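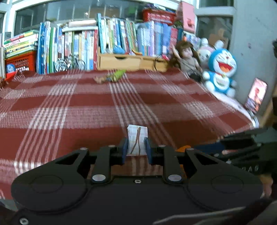 Styliani Athanasiadis

Progress report to the Allik Fund: reading groups for adult learners in Rutcombe, second period

Dear Ms. Nava,

I am writing to inform you about the work of our reading groups from July until now. The first report was mostly about preparation, so in this one I try to tell more about the learners and what they read. The budget table goes to you separately, in the format that you asked for.

We have at present 13 learners in the morning group and 19 in the evening group. In the first period the evening group was the smaller one. The change came when the bus company moved the last departure to a later hour, and people who work in the packing halls could stay until the end of the lesson. We did not plan for this and for two weeks there were not enough copies of the reader. Réjean Beaudoin, who leads the evening group, made the learners read in pairs from one book. He noticed that the weaker readers spoke more in this way, and he has kept the pairs also now when everybody has a book.

The morning group is quieter. Most of the learners there are parents of small children, and two are retired. They asked for texts which they can use the same day: a letter from school, the instructions for a medicine, a rental contract. Karla Salinas has collected such texts and rewritten them in three levels of difficulty. The rental contract was the hardest one. It took four lessons and we are still not satisfied with the lowest level, where the part about the deposit became shorter but not more clear. She will try it again with a different order of the paragraphs.

In your last letter you asked how we measure progress. At the start each learner reads aloud a page from the Anby reader and then tells in own words what happened in it. The teacher writes down how long the reading took and which words made difficulty. We repeat this with a new page after ten lessons. I must admit that the pages are not completely equal. The second page has more dialogue, and dialogue is easier for almost all our learners. Therefore I would not like to present the times as a result in this report. The retelling tells us more. In the first round many people repeated single sentences from the page, and in the second round most of them could explain why the woman in the story went back to her sister. Several did not agree with her, and said so.

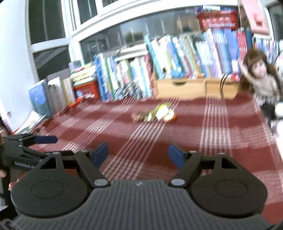

4 min read

The lending shelf is now open before and after each lesson. The catalog has 914 titles, including the donation from the Szulc bookshop, which closed in July. A part of this donation is not suitable for us, for example tax manuals and a large number of travel guides. The travel guides are borrowed all the same - the learners like the maps and the short texts under the photographs. I have asked Hooman Zarei to put them on the lower shelf together with the cookbooks, where beginners look first.

There are two matters where we are behind the plan.

The first is the listening material. We promised recordings of all the short stories in the reader, and only the first half is ready. The room that we use for recording is next to a stairway and we had to repeat many pages. Hooman has now found an hour in the evening when the building is quiet. I expect that the recordings will be complete before the next report, but I would not like to promise an exact week.

The second is the training for new group leaders. Two persons applied and one of them has moved to another town. The training needs at least three participants to have any sense, as a big part of it is practice lessons with each other. I would like to ask for your permission to move this amount to the next period. It is the line called "Leaders" in the table, and nothing has been spent from it.

For the coming period we want to continue both groups with the same hours. The evening group has asked to read one whole book together, not only stories. Réjean proposes a short detective novel. I was against it at first because of the many names, but the learners have already started a list of suspects on the board, on the basis of the first chapter only, and I do not want to stop them.

Please let me know if you need the attendance sheets in original or if copies are enough. I can also send some of Karla's rewritten texts if this would be useful for your other groups.

With kind regards,

Styliani Athanasiadis
Coordinator, Rutcombe reading groups
October 10, 2026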